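October 28, 2025

Finally got the Skoviro rules down to one page! The old version ran to 17 and I don't think a single person at Walleo ever made it past the cover (me included, for a good long while). We're on the sock task this week, so I tried the new page out on that. 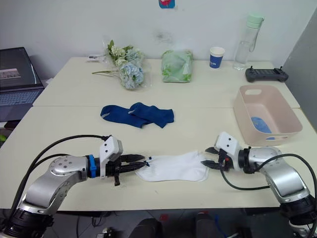 The rule I fought hardest for is the dull one: stop the arms before you reach in. Every time, even for a sock. I got lazy about it back in February and scared myself silly. I also put in that a bad run gets logged as bad, no quietly deleting it. We're at 81 logged runs now and some of them are pretty ugly, but okay, they're in there.

Still need to write the bit about drinks on the table. Tomorrow, after coffee.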